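Ruvska Plain Kraft Paper Bags

Unprinted brown bags for bakeries, farm shops and takeaway counters. They are supplied flat in cartons of 2,000 and stack on a standard shelf. Smaller packs are sold through Lahtinen branches.

The paper takes ink stamps and sticky labels. Keep cartons off the floor and away from steam.
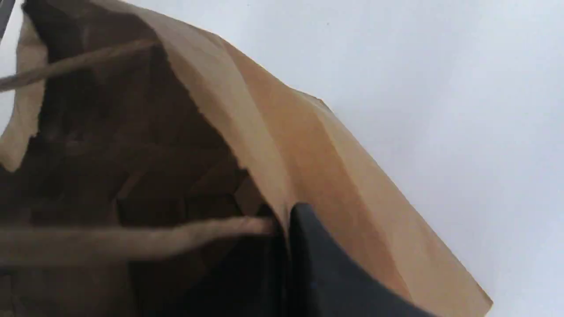 Ordering and delivery

Minimum order is two cartons. Allow six working days, longer in August. For trade accounts, contact Faith Temba.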